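Filed under: Course Materials > State and Local Government > Handouts
Search this site Go

Handout 4: How a Ballot Measure Gets to the Voters

Read this before the section meeting. Bring a copy, and have the Bramwell County packet open as well. We will use the library bond measure in that packet as our running case.

A ballot measure is a question put directly to voters. There are 2 main routes. In a referral, the county board or city council votes to place the question on the ballot. In an initiative, residents write the text themselves and collect signatures. The Bramwell bond was a referral. The Prordale rent ordinance, which we get to next week, was an initiative.

Signatures. Prordale requires 490 valid signatures for a city initiative. The word "valid" matters. A signature is thrown out if the signer is not registered in the city, signed twice, or left off the address. Petitioners usually turn in more than they need. In this course, assume a cushion of 25 percent unless the problem says otherwise.

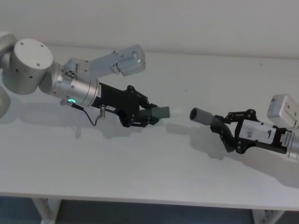
Page last changed in April

Title and summary. Once a measure qualifies, the county attorney writes a title and a short summary. Many voters read only these, so both sides fight over the wording. Compare "Shall the county borrow money for libraries" with "Shall the county repair and reopen its branch libraries." Either could be accurate. Be ready to say which one you would challenge, and on what grounds.

Thresholds. An ordinary measure in Bramwell passes with a simple majority of the votes cast on that question. People who skip the question are not counted either way. The bond needed three-fifths. Check the threshold before you call a result a win or a loss; this was the most common mistake on the last problem set.

After the vote. A measure that passes can still be challenged in court, usually for covering more than one subject or for conflicting with state law. A council may also be able to amend it later. Look for a waiting period in the city charter.

Terms to know: referral, initiative, circulator, single-subject rule, undervote, fiscal note.

For section: write one page on whether the Bramwell summary was fair to both sides. Quote the summary at least once. Pages are due at the start of section, on paper.

Reading for next time: the Prordale packet, parts 1 and 2. Skip the appendix.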